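Last updated: January

We use cookies to remember your settings. By continuing to read you accept this. Manage preferences

I don't believe in speckled tabletops

Every few years somebody decides the work table in a house should be pale with bits in it. Terrazzo, terrazzo look, flecked laminate, stone effect, "oatmeal," "biscuit," whatever the catalog is calling beige. The claim is always the same one. It hides the mess, it brightens the room, and it goes with everything. I have been cutting, sorting, folding and gluing on tables for most of my adult life and I have doubts about all three.

What set me off was my own table dying. It was a brown door on two trestles and it had served me for a very long time, and then one end started to sag and the finish came up in curls. I needed a new top, 60 inches long, and I went looking in January because I figured nobody buys tabletops in January and somebody would give me a deal. Nobody gave me a deal.

The salesman at Drosance, over in Getholm, walked me straight past the plain ones to a line called Proltska. Cream background, tan chips, gray chips, little black dots. I said I wasn't sure. He said people always say that and then they love it. I have heard that sentence about shoes, gas ranges and a dog, and it has been right once (the dog).

I asked him what he did at his own table, and he said he had a kitchen island. So, you know.

The "hides the mess" argument

Let me take this one first because it is the one that sells the things.

Yes, a speckled top hides crumbs. It hides toast and pencil dust and those tiny curls of eraser. I will give them that, and if all I did at a table was eat toast I would shut up and buy one. But a work table is where you put down a small thing and then need to pick it up again. A surface that hides crumbs also hides pins. It hides the brown button and the clear bead and the snipped end of thread you meant to throw away, and the gray washer too, which I swear was made from the same stuff as the gray chips.

I took one of the sample tiles home. Drosance lets you keep them for 30 days against a deposit. I put it on the old door on a Monday morning and did my ordinary work on top of it for an afternoon. Mostly that was sorting a jar of odds and ends I've been meaning to sort. I lost a small tan button four times on a piece of tabletop smaller than a dinner plate. It had not gone anywhere. I was looking right at it.

The brown door never did that to me. It showed every speck of lint I ever owned, and I knew where my pins were.

The "brightens the room" argument

A pale top does bounce light. Whether you want light bounced is another matter. I work next to a window and under a clamp lamp, and with the sample tile under the lamp I got a shiny patch exactly where I was trying to look. I moved the lamp. The patch moved too. I turned the lamp off and worked by the window, and by four o'clock I couldn't see a thing, so the brightening only goes so far.

To be fair (I am trying), white paper on the brown door used to glare at me something awful at night, and on the cream tile it didn't. If you mostly work with white paper you may feel differently about this whole post.

The "goes with everything" argument

I can't really argue about taste, but I notice that "goes with everything" is only ever said about things that are no particular color. And beige isn't as neutral as they let on. I laid a piece of cream wool next to the Proltska tile and the wool looked yellow. I laid down a gray one and it looked lavender. Take either of them over to the window on its own and it was fine. If you match colors at your table, a top full of peach and tan chips has opinions and will share them with you all day long.

The price, while I'm at it

The 60 inch top in plain white was $164. The same top with chips in it was $866. I asked what the difference was and was told it was the pattern. I asked if it was harder, or thicker, or if it stood up to a hot iron any better, and I was told the pattern is very popular. I wrote both numbers on the back of my hand so that I wouldn't talk myself into remembering them closer together on the drive home.

What people say to do about it

I complained on Were, which is the forum I go to when I want to be told I'm wrong, and I was told I was wrong. But I also got one piece of advice over and over from the people who have flecked tops and put up with them. Use strong flat color. Don't try to work on the speckles directly, and don't bring beige things to a beige table. Get something saturated, bright blue or a loud red, and either work with that or work on top of that.

I was sceptical. It sounded to me like paying for a tabletop and then covering it up, and a person could cover up a door for free.

One fellow said blue in particular, as there is hardly ever any blue in the chips. I went and checked the sample rack the next time I was at Drosance, expecting to catch him out, and I couldn't find a single blue fleck in the cream colors. There were tans, peaches, grays and black dots. There was one green, in a pattern I would not put in a bus station.

So blue it was. And I have to say the difference is bigger than I wanted it to be. A bright blue square on a pale flecked surface is about the easiest thing in the world to find. You can tell which way it's turned. You can see its edge and its corner without hunting, and the busy stuff underneath drops back and minds its own business. From across the table or from right on top of it, it reads as a square.

A blue square on pale beige, seen from farther off and from close up: 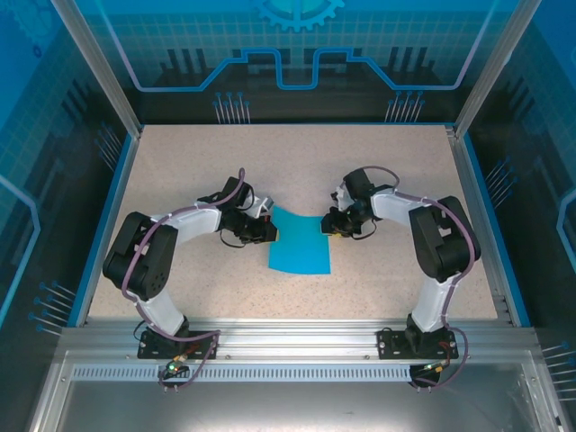
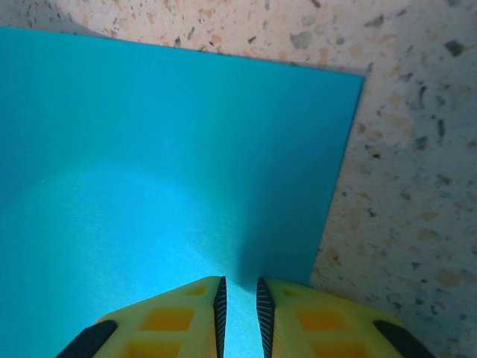
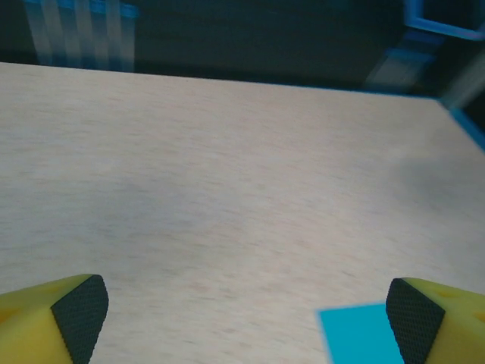 What I'll concede and what I won't

I'll concede the blue. It works. The first one even has blue trim around the work surface, and I like that more than I like the surface. An edge you can see is worth having, and I've knocked enough things off the side of a table to know it. If Proltska came with a blue edge I might have stood there a minute longer.

I'll also concede that flat blue has its own troubles. Look at the middle one, where the light pools pale on the sheet and the color runs off to deep teal toward the corner. One sheet, and you could pick three or four different blues out of it. So anybody who tells you that a bright mat gives you "true color" is selling mats. It gives you contrast, and that's a different favor.

What I won't concede is the table. If the cure for a speckled top is to put something plain on it, then plain was the right answer to begin with. The folks on Were say no, you get the best of both, crumbs hidden on the outside and good contrast in the center. Maybe so. But I spread out. My work does not stay in the center. It gets to the ends of the table by lunch, and by supper it's on the chair, and I am not going to buy enough blue to follow it around.

What I bought

Nothing yet, if you want to know. I took the tile back on day 29 and got my deposit, and the salesman asked if I'd come around. I said I had come around to blue. He said they had a blue. He showed me the blue. It had chips in it.

For now the door has been flipped over. The underside was never finished, so it catches on wool and I have to watch my sleeves, but it's straight enough with a shim under the left trestle. I bought two sheets of thin blue foam for next to nothing and I use one of them for sorting. The button jar got done in an evening. The other sheet is already dented where I leaned a pair of scissors on it, and I don't know yet how they'll hold up to a craft knife. Poorly, I expect.

If you own a flecked table and have worked on it for years, small parts and all, I would like to hear how you manage. I mean with the pins. Please don't tell me that it hides the crumbs.

Get new posts by email. No more than one a month. Unsubscribe at any time.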